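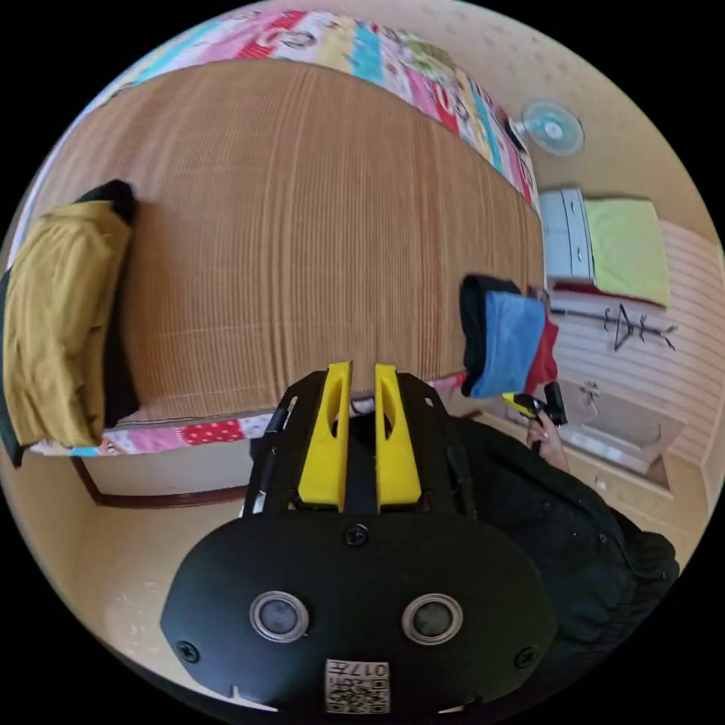
The spare bed, with the tan mat down, the patchwork along both sides, and the clothes pile still waiting its turn.

The Back Bedroom at Sundau, Put in Order
Posted 1/30/23

Welcome back, everybody, and thank you for all the kind notes after the kitchen page (I read every one, some of them twice, and I'm sorry I'm so slow with the replies). This time we've moved down the hall to the back bedroom at Sundau, which is the smallest room in the house and somehow the one where everything ends up. Coats, mending, the good tablecloth, a box of jigsaw puzzles with over 80 pieces gone between them, you name it, it has slept on that bed at one time or another!

I only have one picture for this page, but I do love it, so I hope you'll let me go on a bit about what's in it.

The mat
I've always been fond of a woven mat on a bed, and this one has that fine ribbing in browns and beiges that goes with whatever you put next to it. It stays cooler than a blanket once we get into May, and in the winter I just lay a quilt over it at night and roll the quilt back in the morning. Shake it outdoors if you can, and wipe it along the ribs with a cloth that's been wrung out well. We bought ours at the Ernero market for $20, and I wish I'd picked up a second one while I was there.

The patchwork
Now this is my favorite part of the room. Pink, red, turquoise, yellow, white, green, and a few panels with cartoon-like figures on them, which the little ones go hunting for as soon as they're through the door. There's a red piece with white polka dots on the near side that I would happily have a whole dress made out of. The backing came from Biswas, the fabric shop by the bus station, and they were very patient with me while I changed my mind about it (four times, I think, and then back to the first one).

The yellow pillow
Mustard, I suppose you'd call it. I wasn't sure about that color with all the pinks and reds, but it has grown on me, and it looks so cheerful against the mat that I've stopped shopping for another. The cover zips off for the wash.

The clothes
Black on top, blue in the middle, red at the bottom, all in one bundle on the edge of the mattress. My way of doing it is to fold everything in the room first and sort it afterward, so the bed gets used as a table for most of the morning. The heavier things go into the Pesuro chest in the hall, and whatever doesn't fit anybody goes in the bag for the May swap.

The hall closet is next, as soon as I can get the door to open all the way.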